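Clubs > Fluludwood Swimming Club > Joining FAQ

2 min read

Do I need to be any good?
No. The Tuesday slow lane has standards, but they mostly concern overtaking.

How long is the wait for a place?
Roughly 11 weeks. Faster in January, when people resolve things, and faster again in April.
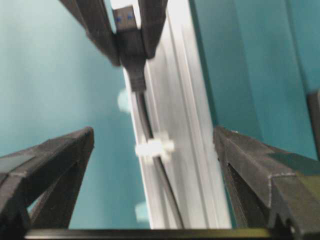

What does it cost?
£30 a month, or £80 a quarter if you trust yourself.

Can I bring a guest?
Yes, once. After that we call them a member and send a form.

Who do I complain to?
Wafula Nzioka, at the desk until 8pm. Bring biscuits.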